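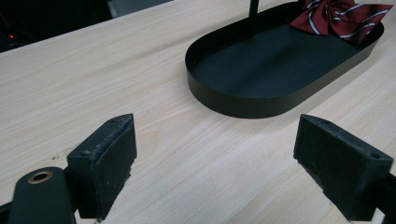 "It was the foam," says the maintenance lead at Donance. "It is nearly always the foam, and we nearly always blame the software first."

We are talking in the break room of the Pladholm workshop, where her team keeps the grippers running for a project called Kimine. The goal of Kimine is to teach a machine to handle small personal items: ties, scarves, watch straps, the stuff people leave on a dresser. In April the machine began dropping them. It would close on a piece of cloth, lift, and arrive at the other end with nothing, looking (she says) "very pleased with itself."

The first theory was a bad update. The second was the force setting, which somebody raised, and then somebody else raised again. "That was the part I didn't enjoy reading in the log," she says. "You have a gripper that can't hold on, so you tell it to squeeze harder. Fine, until a person puts a hand in there."

A person did. A technician reached in to straighten a bow tie while the arm was paused between cycles. The arm resumed. The fingers closed on the side of his thumb and stayed closed for 4 seconds, until he found the stop button with his other hand. He had a bruise and a strong opinion.

"He wasn't supposed to reach in," she says. "He also wasn't supposed to be able to. Both of those went in the report, and I made sure the second one went first."

When her team took the fingers off, the pads had gone fuzzy and thin, with lint worked into the surface. Fabric slid along them instead of catching. The supplier, Costache, rates its pads for up to 4,000 closings. Hers had done 3,352, so on paper there was life in them yet.

"On paper they were gripping blocks," she says. "We had them on cloth all month. Cloth sheds. I could have knitted something with what came off."

The new rule is a pad change at 700 closings, plus a look at the foam every morning by whoever unlocks the room. The force limit now needs two people to raise it, and a paused arm stays paused until someone presses a button outside its reach. The reset button used to be next to the tray. I ask who put it there.

"It was convenient," she says, and drinks some coffee.

Have the drops stopped? Mostly. Silk still gets away now and then – she regards this as silk's business – and the force is back where it was before anyone tried to help. The technician is back at the same bench. He uses a long pair of tweezers to straighten the ties, and he has been asked to stop calling them his thumb.

The old pads are in a jar on her desk. She meant to throw them out after the report was filed, but new hires keep picking the jar up and asking about it, which saves her a slide.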